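4.2 Key rings as a household object

Most studies of domestic clutter treat the key ring as a solved problem. It is small, it is cheap, and every home we visited for the Zallo survey had more of them than it had locks. We take the other view. A split ring linked to other split rings is one of the more awkward things a household owns, and the material in this section concerns what happens when such rings are kept together and then have to be got apart.

The objects are shown in Figure 5. 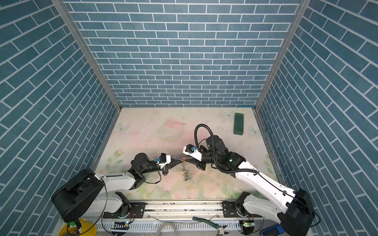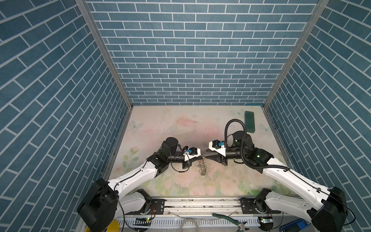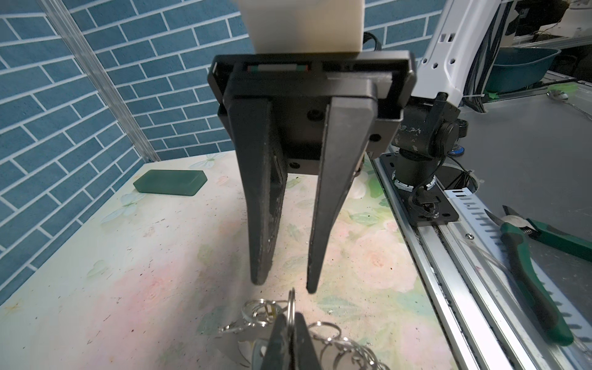
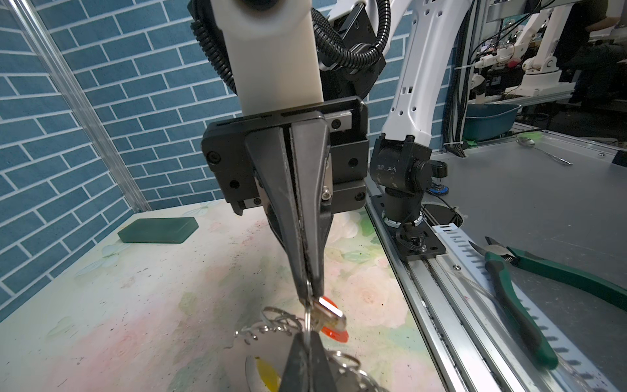 Figure 5. The workspace and the key rings. First and second: the floral mat and its blue brick-patterned surround, with a metal chain with rings hanging between the grippers in the second. Third and fourth: close views of the tangled split rings, with one ring held between the fingertips in the fourth.

A split ring is a short coil of flat wire, closed on itself and sprung shut. It opens only under protest. The overlap that keeps a key on the ring will also accept, with no effort from anyone, the edge of a neighboring ring, and once that has happened the two will travel together until somebody with fingernails takes an interest. Respondents to the survey called this "knotting," although no knot is involved. We keep their word, having failed to agree on a better one.

We separate three conditions. Rings are loose when any one can be lifted without moving another. They are nested when one lies inside or across another but is not joined to it, so that a shake will free it. They are linked when one passes through another, and here shaking only makes noise. From above, the last two look much the same. A cluster that seems to be one object may be several, and a single ring lifted out of it may bring up a length of something that nobody had planned on lifting. Of the 400 clusters coded from the household drawers, 64 were first marked as nested and later moved to linked, in most cases after the coder had tried to pick one up.

The attachments complicate matters further. Tags, tabs and keys change the balance of a ring, so that it hangs at an angle and turns as it rises. The tab in the fourth view of Figure 5 is orange and translucent and sits just to the right of the fingertips; the small silver piece on the same ring is either a key or a metal tag, and we have coded it as "key or tag," a category that proved more useful than we would like. Bright metal makes the coding harder. A reflection on one ring is easily read as the edge of the next, and two of our coders spent part of a Wednesday disagreeing over a ring that both of them had counted.

The surface matters more than we had assumed. In the homes, rings were kept in bowls, in drawers, on hooks and, in the case of one respondent in Cifuentes, in a butter dish. Hooks gave the fewest linked rings, which will surprise no one who owns a hook. Bowls gave the most. Their sloping sides bring everything back to the middle, where it can get acquainted. A flat surface lets a cluster spread, and for this reason we preferred a mat to a tray. The floral print was a matter of what the supplier, Gimetura, had in stock. It has roses and butterflies and does nothing to help a tired coder find a thin ring, but household tables are seldom chosen with coders in mind either, and we left it in place.

One limit should be stated. The drawers were sampled in November, when many respondents had just put away their summer bicycles and the keys that go with them, and the share of small padlock keys may be high as a result. The Timum set, collected in spring, is treated separately in Section 4.3.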